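2020年8月、Mostska見学メモ

駅から歩いて9分。坂がきつい。入口がわかりにくくて一度通り過ぎた。看板は小さく「Mostska 住まいの家事棟」とだけ。受付で名札をもらい、靴はそのままでOK。

案内はMarlies Nägeliさん。早口。メモが追いつかないので以下、断片。

**1階 台所**
- 引き出しの高さを変えて5種類並べてある。腰が楽なのは上から二番目、個人的に。
- まな板の乾かし方で参加者どうし軽く議論。立てる派が優勢。
- Brukettiの棚板、思ったより重い。値段は聞きそびれた。

**2階 物干しと収納**
階段が急。タオルのたたみ方を4通り教わる。三つ折りにしてから丸めるやつが棚に一番入るらしい。やってみたら端がそろわない。Gert Shezi さんは一回でできてた。くやしい。
ハンガーは肩幅に合わせること、と三回くらい言われた。うちのは全部同じサイズ…帰ったら見直す。

**休憩**
麦茶と固いビスケット。ここで隣の人と洗剤の量の話になり、集合時間に遅れかける。

**奥の洗濯コーナー**
ここが目当てだった。床がベージュのつやつやしたタイルで、目地もちゃんと見える。掃除は水拭きだけとのこと。うちの洗面所もこれにしたいが、冬は冷たそう。質問したら「マットを敷いてください」で終わり。そりゃそうだ。
窓のそばに白いカウンターがあるのがいい。洗い物をちょっと置く、仕分ける、全部立ったままで済む高さ。
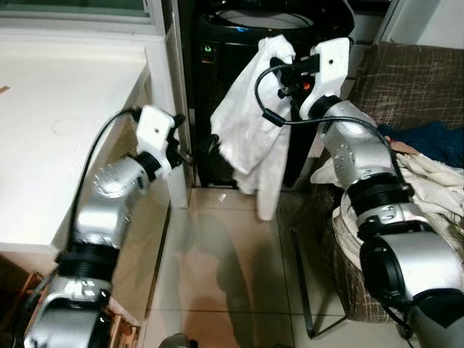
文・Lensa Tsegaye/見学同行・Severin Plattner

白いタオル、持ち上げるとけっこう長さがある。角を持って下げてからたたむと楽、というのは2階で習ったとおり。

かごは茶色の編みで、白い斜め格子の模様入り。黒い細い脚のスタンドがついていて床から浮いている。これは欲しい。かがまなくていいし、下も拭ける。生成りっぽい服が縁にかかるくらい入っていて、紺色のが一枚その上に。うちもだいたいこんな感じになる。色物はべつにした方がいいと言われたけど、かごを二つ置く場所がないんですよね…。

売店はかごなし。取り寄せは10月以降とのことで、名前だけ書いてきた。洗濯ばさみを一袋買う。200円。

次に行く人へ:駐車場は狭いです。筆記用具は持参で。2階は暑いので飲み物もあったほうがいいです。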